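4. Why Restores Fail Between the Tablet and the Desktop

4.1 What the logs told us

Most help pages treat a failed tablet backup as a mystery to be solved by unplugging things. We wanted to know what really goes on during the handshake between the tablet and the desktop sync program, and the logs turned out to be a wonderful source! Gelik, our logging tool, writes one line for every message that crosses the cable, with a time stamp and the name of the service that sent it. Over the study it captured 3628 sync attempts, and 1438 of them ended before the backup was complete.

The part that surprised us most is how early the trouble starts. In the failed attempts, the desktop program had usually seen the tablet and read its name, but the pairing record stored on the desktop no longer matched the one on the tablet. The user sees a spinning icon and then nothing, which is a pity, as the log holds a perfectly clear message at that point (Martens found it on his first evening with the data, and we have been chasing it ever since).

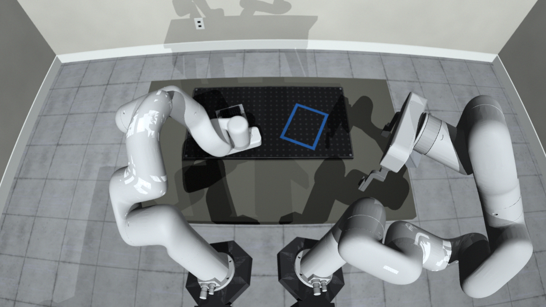
4.2 Clearing the pairing record

We then asked whether a fresh pairing record would be enough by itself. Philomena Dramani wrote a small script, Mindevon, that removes the old record, restarts the sync service and asks the user to tap "Trust" again. It leaves photos, apps and settings alone. We ran it on 197 desktops at the Dandton site, all of which had failed at least twice in a row, and compared the logs from before and after.

The before-and-after logs are a joy to read side by side. Where the old record was the only fault, the handshake went through on the next try and the backup ran to the end. Where it was not, the new log pointed to something else that had been hidden behind the first error – most often a full disk, and now and then a driver left over from an older release.
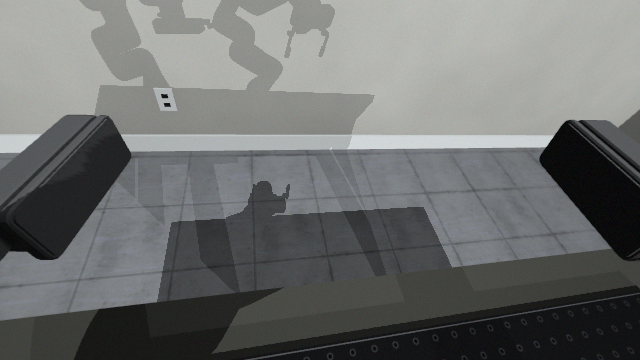
Figure 4. Open gripper, simulated view.

Only the first attempt after the script is counted here. Later attempts are in the Flores data set, which also has the desktops where users had moved their backup folder to an outside drive. Those are a lovely puzzle of their own: the sync program checks free space on the system disk first, even when the backup will be written elsewhere, and so it can stop with a space warning while the outside drive is nearly empty. Pointing the temporary folder at the same drive clears the warning, and we have added that check to the script. Section 5 takes up backups over wireless, where the pairing record is read at a different stage.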